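Writing your first local history article for a community wiki

18 Jul 2019

So you've found the edit button and you've got a spare evening. Great! Writing for a wiki is one of the nicest hobbies I know, and you don't need to be an expert to begin.

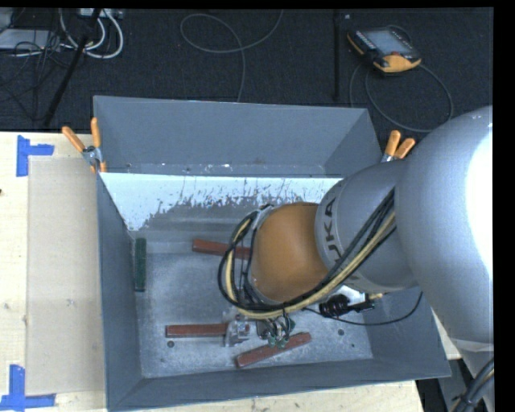 I started with a stub on Dirkness, a place with one pub, one bridge and a surprisingly long argument over where the parish boundary runs. It was 30 words long and had a spelling mistake in the first line. Someone fixed it overnight, added a link to the page on Siltthorpe, and I was hooked. What follows is the way I work now, 492 articles later.

Step 1: Look for the gap

Search for your topic before you write a word. Try old spellings too (Birkett turns up as Birket and Byrkett in the older papers), and check whether it already has a paragraph inside a bigger article. If it does, improve that paragraph first. You'll learn how the page is put together and you may find that's all the topic needs.

Red links are my favourite place to look. They're links to pages that don't exist yet, so you already know somebody wanted one.

Step 2: Gather your sources before you draft

I can't say this loudly enough! Find your sources first and write from them. If you write from memory and go hunting for references later, you'll spend a miserable weekend trying to prove something your uncle told you.

Good places to start:

Digitised newspapers
Your library's local studies shelf
Council minutes and annual reports
Published histories of schools, clubs and churches

Look for sources that aren't written by the subject. A club's own website is fine for the colour of its jerseys, but you'll want a newspaper or a book to show that anyone outside the club took notice.

Keep a plain text file open and paste in the title, author, date and page number as you go. Do it straight away, even for the ones you think you won't use.

Step 3: Draft in your sandbox

Your sandbox is a private-ish corner where you can make a mess (other people can see it, but they'll generally leave it alone). Start with one sentence that says what the thing is and where it is. "Cavthorpe is a village on the north bank of the river" is a perfectly good opening. Leave out "picturesque" and "bustling". If the place was lovely in 1890, quote the person who said so.

Then add your facts in date order, with a reference after each one. Put things in your own words. Changing every third word of somebody else's paragraph is still copying, and it will be taken down.

Step 4: Add links in both directions

Link out to related articles the first time each one comes up. Then go to those articles and link back to yours. A page with no links coming in is very lonely, and hardly anyone will find it.

Step 5: Preview, then publish

Press preview. Read it aloud. Fix the bracket you forgot to close (there's always one) and write a short edit summary such as "new article, sources added". Now publish it!

What happens next

Other editors may tidy your headings, add categories or ask for a better source. Try to enjoy it. If a whole section disappears, read the edit summary and ask on the talk page before you put it back. My Cavthorpe article has been through 16 rounds of changes since May and it's much better for them, even though I sulked over the first one.

Put the page on your watchlist so you'll see when it changes, then go and find another red link. I've got nine on my list at the moment, and the Siltthorpe ferry is next.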